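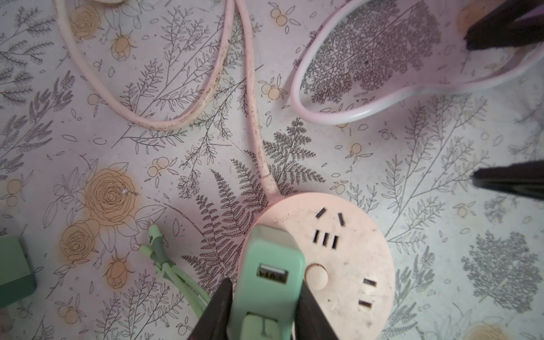
Abb. 5: Tischdecke mit botanischem Druckmuster (Farnwedel, Blattzweige, orangefarbene Rosen und Beeren), darauf eine rosafarbene Steckdosenleiste.

3.2 Pflanzenmotive auf Haushaltstextilien

Die zweite Gruppe des Korpus umfasst bedruckte Tisch- und Küchentextilien. Sie ist mit rund 300 Stücken kleiner als die Gruppe der Vorhang- und Bezugsstoffe, enthält aber den größeren Anteil an Mustern, in denen Zeichnung und Farbfläche getrennt behandelt werden. Baloyi bezeichnet diesen Typ als »kolorierte Linie«: Die Pflanze wird in Schwarz oder Grau als Umriss angelegt, und nur einzelne Teile, meist Blüte oder Frucht, erhalten einen zweiten Farbton. Abb. 5 gehört zu diesem Typ. Farne und Zweige bleiben reine Zeichnung, die Rosen sind in weichem Orange gefüllt.

Der Bezug zur botanischen Buchillustration liegt nahe, ist aber nur bei einem Teil der Muster belegbar. In den Musterbüchern der Druckerei Sellar finden sich Vorlagen, die auf Herbarblätter der Sammlung Clenddale zurückgehen. Elf davon lassen sich einem bestimmten Blatt zuordnen, durchweg Farne. Für Rosen und Beeren fehlt ein solcher Nachweis. Refilwe Baloyi vermutet, dass sie aus dem allgemeinen Formenvorrat der Zeichner stammen und nachträglich mit den Farnen kombiniert wurden. Dafür spricht, dass dieselbe Rosenknospe in mehreren Mustern gespiegelt oder gedreht wiederkehrt, während die Farnwedel jeweils neu gezeichnet sind.

Bei der Bestimmung der Arten wurde zurückhaltend verfahren. Eine gezackte Fieder allein reicht für eine Zuordnung nicht aus, und die Beerenpaare sind in der Regel so stark vereinfacht, dass selbst die Gattung offenbleiben muss. Im Katalog stehen deshalb Sammelbegriffe wie »Farn«, »Rose« und »Beere, paarig«. Die Firma Joubert verwendete in ihren Preislisten ähnlich weite Bezeichnungen – ein Hinweis darauf, dass botanische Genauigkeit auch im Verkauf keine große Rolle spielte.

Auffällig ist die Verteilung der Motive auf der Fläche. Bei den Vorhangstoffen herrscht eine senkrechte Wuchsrichtung vor. Tischdecken werden von allen Seiten betrachtet, und viele Entwürfe verzichten daher auf ein eindeutiges Oben und Unten. Im Bestand Gotine ist diese gestreute Anordnung erst in den jüngeren Lieferungen häufig. Ob sie dort aus den Tapetenentwürfen übernommen wurde, wird in Abschnitt 3.3 behandelt.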